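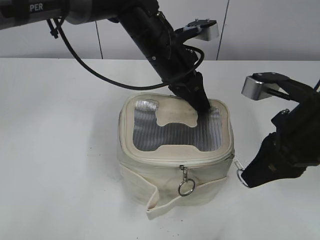
Canvas Lunch Bags: Questions and Answers

How do I clean the outside?
Wipe it with a damp cloth and a little dish soap. Cream canvas shows gray smudges sooner than the dark colors do, mostly low on the front and sides. Don't put the bag in the washer. The lining creases and won't flatten again.

What about the silver lining?
Warm water and a soft sponge. Leave the lid open overnight before you put the bag away.

The zipper sticks at the corners. What can I do?
Close it slowly and hold the fabric behind the pull with your other hand. If it still catches, rub a plain candle along the track.

Can I replace the ring on the zipper pull?
Yes. Any small split ring will fit. Spare rings are on the parts list as item 2572.

Will the wrinkles come out?
Most of them will if you stuff the bag with a towel for a few days. Do not iron it.

How long does food stay cold?
That depends on the ice pack and the weather. We suggest a frozen pack on top of the food, and lunch by noon in August.

Do you repair straps?
Yes, if the stitching has come loose. Bushra Warraich handles repairs at our Batunholm shop and is in every Thursday. Bags bought in the last 90 days are repaired free - bring the receipt.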